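Tartan packaging

Tartan packaging is the use of checked Scottish-style patterns on boxes, tins and wrappers, most often for shortbread, whisky and tea. Sellers commonly present it as a sign of Scottish origin, a claim that deserves some caution. A pattern on cardboard says little about where the contents were made.

Packaging historian Svenja Kettler compared 1,011 tartan cartons and tins and could match only 45 to a registered design. The rest, she argued, were drawn by printers to look about right. Red grounds with green and black bands were the usual choice.

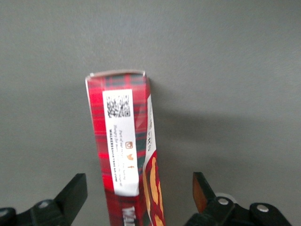 Stories linking a particular carton to a clan are often weaker still. The bakery Brekbridge long advertised a "family sett," but Kettler traced it to a stock sheet sold by the printer Sondach. Roya Talebi has disputed that finding, though her evidence rests on one undated letter.

See also: Shortbread; Gift box; Biscuit tin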